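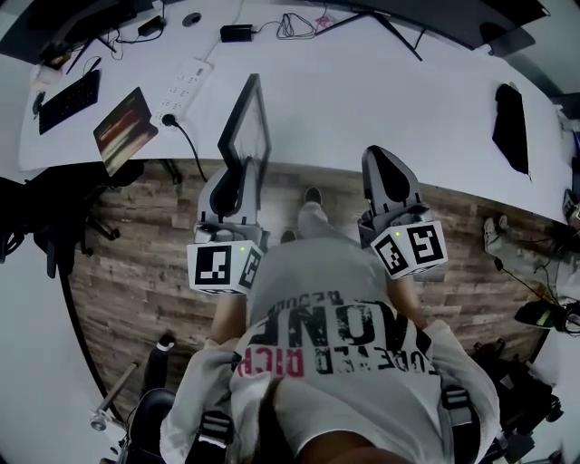 Good practice for hand-held gripper work: progress report to the Borus fund

Prepared by Ivone Evangelista for Gervásio Fontes, 2020-09-18

Dear Gervásio,

Thank you for your patience while I pulled this together, and for the very kind note you sent after the last one. I promised a shorter report this time and I am afraid I have already broken that promise in my head, but I will do my best.

Where we are with the rules

When you agreed to support us in May, we had a folder of habits and very little written down. People learned to record with the hand-held grippers by standing next to someone who already knew how, which is a friendly way to learn but leaves you with as many methods as there are people. We now have a working draft of the code of practice, with 43 rules in it, and both the Zondano and Cullum groups have agreed to work to it until the end of the grant.

The part I am happiest with is the section on starting a session. Before anything is recorded, the operator puts on the harness and adjusts the straps, takes one gripper in each hand and stands at the desk with both marker cubes in plain view. Fingers stay on the handles and well away from the marker faces. It sounds a small thing, but a covered marker can spoil a recording that is otherwise perfectly good, and we would much prefer to catch it at the start than at the checking stage.

We have also written down how to hold the starting position, which used to be a matter of taste. The grippers go side by side with the tips pointing towards the far edge of the desk, and the gap between them is set by the operator's own build, so that the arms are comfortable. Gervásio, you asked last time whether we should fix that gap at a set distance for everyone.

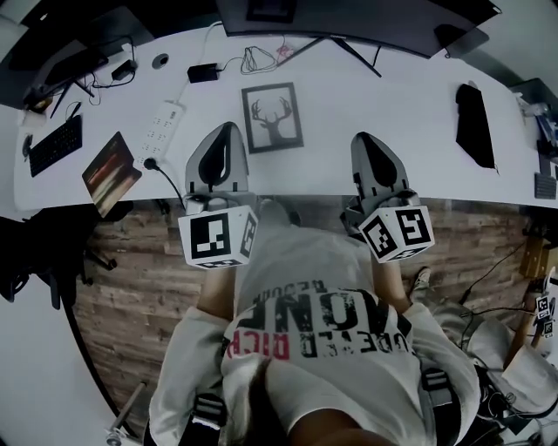

We did talk it over at some length, and Cullum argued for a fixed figure quite strongly, but in the end we settled on comfort. A tall operator and a short one should both be able to keep the position without hunching, and the markers tell us where the grippers are in any case.

Cables, floors and feet

This section grew more than I expected. The draft now says that cables hanging from a desk must be kept clear of the operator's feet, that shoes are flat and closed, and that anyone else in the room stays out of reach of the operator's arms while recording is under way. I would still like a firmer rule about cables on the floor - the present wording only says "tidy", and people have very different ideas of tidy.

Checking and numbers

We have 4,000 recordings through the first check. A further 100 were set aside for the trial of the Hứa checklist, where 2 reviewers read each recording separately and then compare notes. They agreed far more often than I feared, and most of the differences came down to one badly worded rule on when a grasp counts as finished. I have rewritten it and it is much plainer now.

What comes next

The wording on breaks needs your view, please. Zondano would like a fixed rest period and Cullum would like to leave it to the operator, and I can see the sense in both. I lean towards a fixed one, as keen people do tend to carry on when their wrists are tired. I will send the full draft once that is settled, along with the spending sheet, which needs one more invoice from Cullum before I can close it.

With warm thanks as ever,
Ivone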